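# Setting Up and Maintaining the Two-Arm Table Cell

Project report, second part
Zawadi Rugemalira and Leandro Villanueva
Submitted March 13, 2025

## 1. What this part covers

The first part of our report described the choice of tasks for the cell. In this part we write about the cell itself: how we put it in order, how we check it, and which repairs were needed. The cell was given the name Ura by the group before us, and we have kept it. The control program is called Rutow and was also written by them. We changed only the configuration files and the start-up check.

When we took over the cell in August, it had already made 2287 cycles according to the log. The notes we received were short. They explained how to switch the arms on, but they said nothing about calibration, and the drawing of the cable paths was from an older version of the cell.

## 2. Daily procedure

We work always in the same order, and the person who switches on also signs the log sheet.

1. Walk once round the table and look at the cables, also the ones under it.
2. Switch on the controller and wait until both arms report ready.
3. Open and close each gripper five times without any object.
4. Send both arms to the home position at slow speed.
5. Place the objects and run one slow cycle before the normal ones.

Step 3 was added by us. In the first weeks the right gripper sometimes did not close fully on the first command of the day, and a run was lost each time. After some movements without load the fault did not come back on the same day. We cleaned the finger guides and put new grease, and the fault became rare, but we kept the step.

## 3. Test objects

For checking the cell we use soft and hard objects together. A cloth shows very quickly if the height of the gripper is wrong. If the fingers are too high, they close over the fabric and take nothing. If they are too low, they press on the table and the arm stops with a force error. The rack is useful for the opposite reason, as it keeps its shape and we can compare its place from one run to the next.

The table surface has marks from earlier work. We did not try to remove them, and we use no mark on the surface as a reference for position.
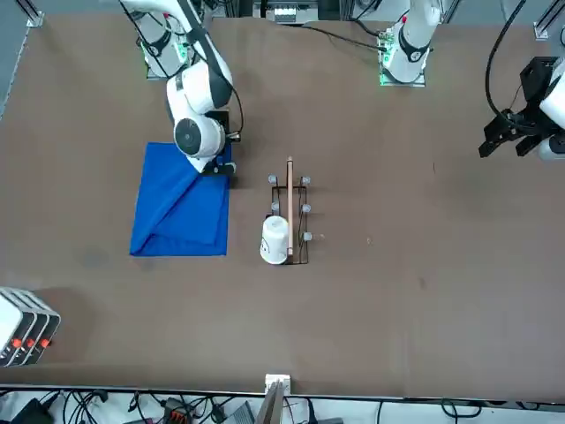 How often must the arms be calibrated again?

We do it after every 334 cycles, and also each time when a gripper has been taken off or a mounting screw has been loosened.

The number comes from our own log. We measured the height error at four points of the table after each working session, and we chose an interval at which the error was still small enough for thin fabric. A calibration takes us a little less than one hour for both arms. Mr Babalola, our supervisor, asked us to write the old and the new values side by side, and this helped later to find the loose screw described below.

## 4. Repairs

**Loose screw at the left wrist.** Three calibrations one after another showed the same drift in the same direction. We first suspected the software and lost two days with it. Then Leandro moved the gripper by hand with the power off and felt a small play. One screw of the adapter was not tight. We tightened all of them with the torque key and repeated the calibration.

**Cable of the right arm.** The outer cover was rubbed at the place where the cable bends the most. We exchanged it for a spare one from Calent, who supply the workshop, and left a larger loop, so that the wrist can turn to its limit without pulling.

**Finger pads.** Both pairs were exchanged once. The old pads were smooth at the tips and the cloth slipped.

## 5. State at the end of the project

The log stands now at more than 2998 cycles. Open points for the next group:

- the cable drawing is corrected for the right arm only
- there is one spare pair of finger pads left
- the start-up check in Rutow does not yet warn when a calibration is due, so the cycle number must be read by hand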